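Cabinet day at Skivport

Sunday, April 1, 2018

No joke despite the date, the new storage is finally in! I've been going on about the back room at Skivport since the middle of March, so some of you will be pleased I can stop now. We had been living with seven mismatched shelves and a heap of boxes (mostly mine, sorry), and you had to climb over the heap to get to the tape.

Vemell did the delivery and charged us 383 dollars, quite a bit less than the about 700 I'd been bracing for. It came two hours late, but the guys were cheerful and carried everything up the back stairs without a scratch on the walls, so no complaints from me. Putting it together took the whole afternoon and a lot of coffee.

I love how plain it is. Tall, white, flat doors, thin dark lines between them and no fuss. I'd wanted something in green for ages and got outvoted, and now I'm kind of glad! 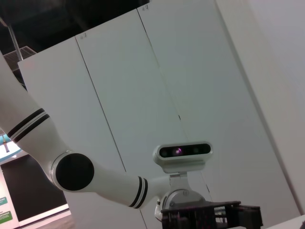
What goes where

Paper and envelopes are going on the left, paint and brushes in the middle, and anything that belongs to the Ogbonna Street group on the right. Please label your stuff before you put it away, I have a big roll of stickers at the front desk. The old shelves are going to Drono on the next van run, so if you've left anything on them, come get it before then. There's a blue umbrella and a very nice cake tin waiting for their owners.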